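Workshop tips from the Thursday robot club
Posted 28/07/2021 by Mercy Rotich
Filed under: Benches, Kitchen tasks, Things we should have known

We've run the robot club out of the old home economics room for long enough now that the same questions come round every term, generally from whoever has just glued something to something. Delwyn Paewai asked me to write the answers down so that he could stop giving them. What follows is mostly his knowledge and my spelling.

This year's project is breakfast and lunch. Teams of three or four teach a gripper to do small kitchen jobs: moving a plate, opening a door, putting a thing in another thing. It sounds easy, and the students thought so too for most of the first hour.

Setting up the bench

Clear it completely first, then put back only what the task needs. A bench that has been "tidied around" will have somebody's lip balm on it, and the lip balm will end up in the recordings, and in September you'll be wondering why the thing reaches left before it does anything else.

Mark where things go with small bits of painter's tape on the underside lip of the bench, where you can feel them with a thumb. Tape on top shows up in the recordings. Pencil wipes off with the first spill.

Heavy appliances go down first and stay put. A toaster oven that gets shoved back five centimetres every time someone leans on the bench is a different toaster oven as far as the software is concerned. Rubber shelf liner cut to the size of the feet stops the creep. Don't use double-sided foam tape, whatever Alaric tells you. We scraped the last lot off with a paint scraper and a hair dryer and it took a whole session.

If you're using a hot appliance, unplug it while you practise. You can rehearse the whole movement cold. Plug it in when an adult is standing there and the team has finished arguing.

Hanging a backdrop

Plain black fabric is the best money we spent. Buy the cheap stuff from the end of the roll, and get more than you think, as it wants to overlap at the joins. Heavy polyester hangs better than cotton and doesn't collect quite as much of the school's dust, though it does its best.

Use clips along the top edge. Safety pins tear it and thumbtacks upset the school. Space the clips evenly or you'll get swags like a small-town theatre. A broom handle slipped into a hem at the bottom takes out most of the creases. An iron takes out the rest, if you can find someone under sixteen who has used one.

Foam letters from the craft shop make decent decorations and weigh nothing. Put them up with little loops of masking tape, sticky side out. Lay them on the floor first and get someone from another team to read them back to you. We once spent a full afternoon under the word ROBTO.

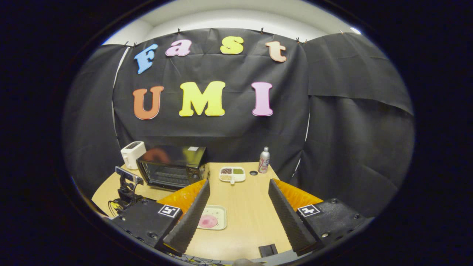

Cables are the next thing. Ours breed. Bundle them with hook-and-loop ties, never with zip ties, because the first thing you'll want to do after pulling a zip tie tight is add one more cable. Leave a hand's width of slack wherever something moves. Label both ends. Priya Achterberg labels the middle as well, and I laughed at her until the day we had to trace a dead line behind the bench with a torch.

If your bench has a cable hole, use it. If it doesn't, don't drill one. The school counts those.

Looking after grippers

Soft fingers pick up crumbs, flour and hair. Brush them down with a dry toothbrush at the end of each session, working along the ridges. For anything sticky, a cloth wrung out in warm water with a drop of dish soap. No citrus cleaner and no methylated spirits. We had a pair of fingers go gummy after Alaric Holloway gave them what he called a proper clean.

Screws in printed housings work loose. Check them weekly with a hand driver and stop when you feel resistance. Past that point you are making a bigger hole. If one has already stripped, a sliver of plastic strapping pushed in beside the screw will hold it until you can print another part.

Marker squares need to be flat, clean and matte. Don't cover them in clear packing tape to "protect" them. The shine will blind the camera under overhead lights and you'll spend the evening blaming the code. Print spares and keep them between the pages of a heavy book. Ours live in a microwave cookbook from the days when people believed you could roast a chicken in one.

Wipe lenses with a proper lens cloth. A shirt is not a lens cloth, even a clean one, and we've seen the shirts.

Food, real and otherwise

Start with pretend food. Play food is light, it's the same shape every week, and nobody's brother eats it halfway through. Felt is too floppy to begin with. Firm plastic or dense foam is better, and you can wash it.

Once a team can move the pretend stuff reliably, go up in steps. Bread is a good first real food, and slightly stale bread is a better one. Then crackers. Leave banana until last. Mei Thibodeaux's team went straight to banana and I'd like to say they learned from it, but what they mainly learned was where the mop is kept.

Divided plates save a lot of grief. The walls stop things rolling and give everyone the same target, and you can say "middle section" and be understood. Buy several of the same kind, so that a cracked one doesn't mean starting again.

Bottles are harder than they look. Tall ones tip. Begin with them a third full of water, which keeps the weight low, and tighten the cap yourself. Yes, yourself.

Anything that has been touched by the gripper gets thrown out or fed to the compost. Write this on the wall. We did, and we still had to have a talk.

Recording practice runs

Do a run slowly, then do it at a normal speed, then keep the normal ones. Slow runs are for finding out where your elbow goes. A robot trained on somebody creeping toward a plate will creep toward a plate forever, and it's very hard to watch.

Swap operators. Every person reaches a bit differently, and you want that variety in there. It also stops the loudest member of the team holding the gripper all night.

Move the objects slightly between runs. A few centimetres will do, plus a turn now and then. If you never move the plate, you'll have a machine that is superb at one plate in one spot, and the judges always move the plate.

Keep a paper log next to the bench. Date, operator, task, and one word for how it went. Mei's team made 341 runs before midterm and could tell you what happened in every one of them. Another team, which I won't name, had a folder called "new new final" and a strong sense of injustice.

Back up before you go home. The room's computer restarts when it feels like it.

Budget, for those who ask

We had $2000 for the year, which sounded like a fortune at the time. The fabric, clips and letters came to $80. Appliances came out of people's garages. Nearly everything else went on cameras, filament and replacing whatever got trodden on, and of those the treading is the one you can do something about. Put a mat down. Stay off it.

We've been using Worel clips and they've held up. The Curko hand drivers are good but small, and tend to go home in pockets. Satti filament prints well if you keep it in a sealed tub with a bag of rice. I can't recommend the Jakero glue gun to anyone with fingers.

Packing up

Stop 15 minutes earlier than you want to. Fingers brushed, lenses capped, cables coiled, food out of the room, fabric left hanging. Folding it puts the creases back and then you're ironing again.

One person checks the bench against the setup sheet and signs it. Delwyn brought that in after a team arrived to find their tray had been used for watercolours.

We have 31 students this term and room for a couple more on Thursdays. Bring closed shoes and a snack that isn't banana. If you've got a spare toaster with a working lever, Priya would like to hear from you, and no, she doesn't need another sandwich press.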